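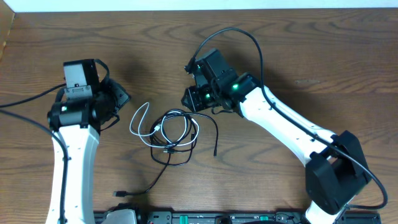
Page last changed: September 2004

Halliday work table, wooden top, brown finish

The Halliday is sold by Grurum as a general work table. It comes in one size, 149 cm long, with a wooden top and a steel underframe in the box. I bought mine last November and have used it most days.

Assembly. The frame goes together with 8 bolts and the top is fixed from below with screws. The hex key supplied is too short to get any leverage on the inner pair, so use your own. Pilot holes lined up on three corners. The last needed opening out with a drill. Total time was almost 20 minutes, with the top laid face down on a blanket.

Surface. The grain is a warm brown with a strong swirling figure that covers the whole top. It hides dust and light scuffs well. It also hides small screws, and dark washers are worse - I keep a shallow tray for both. Black cables show up clearly enough against it, even in a tangle. Mug rings wiped off with a damp cloth. A dropped screwdriver left a dent you can feel but have to look for.

Stability. There is slight sway along the length if the bolts are left as first tightened. I went over them again after a week and the sway has not come back. The feet adjust, though the threads are coarse and the lock nuts work loose on a hard floor.

Cables. No ports and no tray underneath. Leads have to come over the edge, where they drag and get in the way of your sleeves. The Cisus table has a slot at the back for this and is the better choice if that matters to you. The Minau has the slot too, but its top is thinner and flexes under a vice.

Faults so far: one lock nut stripped, replaced by Grurum without charge. The instruction sheet shows the frame for a different model.

Rating: 4 out of 5. The missing point is for the lock nuts and the cable arrangement.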